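About Clustden

Hi, I'm Hawi, and if you've clicked through to the About page you probably want to know who we are before you send us an arm to look after. Fair enough! Clustden is a small company that tests, tunes and fixes two-armed tabletop robots. People build a robot, or buy one, and then find it does something strange when it's asked to pick up a thing with a rim on it. They call us, we poke at it, we write it all down.

Most About pages I read are a parade of wins. I wanted ours to be about the worst afternoon we've had, partly because every new customer hears the story from somebody sooner or later and I'd like them to get it from me.

So. It was the end of May and we were running long unattended trials for a firm called Valdale. They wanted a job repeated 1,000 times: reach out, close on a flat tray, slide it across the table, let go, start over. We'd been at it for days and it was going beautifully (I was already drafting the cheerful email in my head). Then on cycle 415 the right arm came down lower than it should have and kept pushing. The software thought the fingers were still in the air. The current limit that ought to have stopped the motor had been raised by me, the week before, to get past a nuisance alarm, and I had not put it back. The arm leaned on the tray until the tray cracked, and then it leaned on the table.

Nobody was hurt. Wubit Abera hit the stop button from the other side of the room, and I still think about how far she had to walk to get to it.

A lot of what we do now starts with the plain view from behind the fingers, table and chairs and all, and we save it at the start of a session along with the joint readings. If the readings say one height and the view says another, we stop.
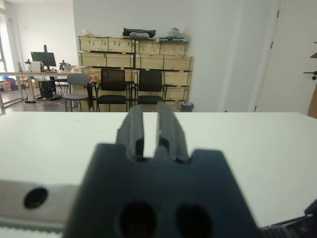
Angeliki Economou wrote to us after we first put this story up: you keep calling it a sensor problem, but a person switched off the thing that would have caught it, and I'd want that in the first line. She was right, and I moved it up. The encoder on the shoulder really had slipped (a grub screw had worked its way out, a tiny thing, and I've kept it in a drawer ever since). But encoders slip. We know they slip. The limit was there for the day one did, and I'd quietly taken it away without telling a soul.

What changed

The first change was boring and it's the one I'm proudest of. Anybody can alter a limit here, but the change dies at the end of the session and the robot goes back to its safe values by itself. If you want it changed for longer, a second person has to type their name next to yours. It annoyed me for about a week and then I stopped noticing.

We also moved the stop buttons. There used to be one, and it was where the cable happened to reach. Now there's one wherever a person normally works, and we press every one of them before the first run of the day. Getachew Yilma does this with enormous enthusiasm, I should say, and if you're on a video call with us in the morning you'll hear the clunk.

Then there's the watching. We used to look at the log after a run. Mesfin Yilma (yes, they're brothers, and no, they don't agree on anything) wrote a little program called Irden that looks at the log while the run is still going. It compares where each joint says it is with where the motor effort suggests it ought to be, and when those two stories drift apart it pauses both arms. It doesn't try to be clever about who's right. It just pauses and waits for one of us to come over. On the first long job after we switched it on, it paused us so often that I nearly turned it off, which tells you I'm a slow learner. Mesfin widened the margins a bit, we tightened a loose wrist clamp it had been complaining about all along, and it went quiet.

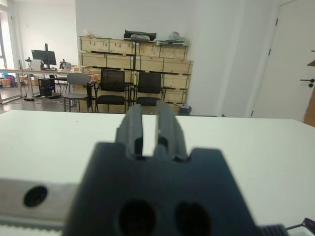

Do you still run robots with nobody in the room?
Only when Irden is on, the speed is turned down and the gripper force is at its lowest setting that will still do the job. For anything heavier, or for an arm we haven't worked with before, one of us stays within reach of a button.

People ask about that one more than anything else, and I get it. An unattended run is cheap and a person sitting there isn't. Our quotes show the two kinds of hours on separate lines so you can see what you're paying for.

How a fault gets looked at

When something goes wrong with your robot, we try very hard not to fix it straight away. I know that sounds backwards! But if you tighten everything and restart, you often lose the very thing you were looking for. So we leave the arm where it stopped, save the logs, take notes, and only then touch it. After that we go back to the job at a crawl, one arm at a time, with the same sort of object it was handling.

Flat trays are still my favorite for this. They're dull to look at, but they're really good at showing up a height error. A finger that's too high skates over the rim, and a finger that's too low presses on the panel, and either way it shows up in the motor effort pretty fast. A tilted one is harder again, with the edge at a different height from one end to the other, and it's a good test of whether the arm will give way when it meets something it didn't expect. 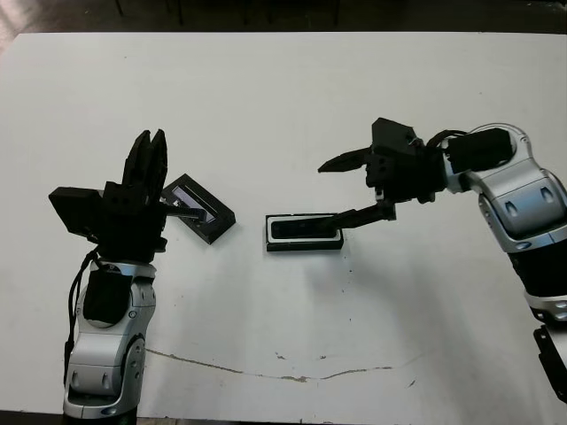

Getachew thinks we ought to be slower still, and he has said more than once that an arm which touches the table at all, even gently, should count as a failed run until we can say why it touched. We argued over that for most of a lunch. Where we ended up is that a touch gets logged and somebody has to write a sentence about it before the next run. Sometimes the sentence is "we asked it to." Sometimes it's a question mark, and then we go looking.

Valdale, by the way, stayed with us. I called them the same afternoon, before I had any idea what had happened, and told them just that. We ran the whole job again from zero on the repaired arm and sent them both sets of logs, the bad one included. They've since passed us on to Araya, who make the wrist cameras we like, and that's been a lovely group to work with.

Working with us

We're 5 people if you count my sister on invoices, and we like it that size. If you have an arm that's drifting, stalling, squeezing too hard or just giving you a bad feeling, write and tell me what it did, in any order, with any spelling. Please don't tidy up the logs first. And if you've raised a limit to get past an alarm, tell me that too. I won't be shocked.

Our next open afternoon is on 28th June. Come and press a stop button, ask Wubit about the walk, and I'll show you the grub screw if you're interested.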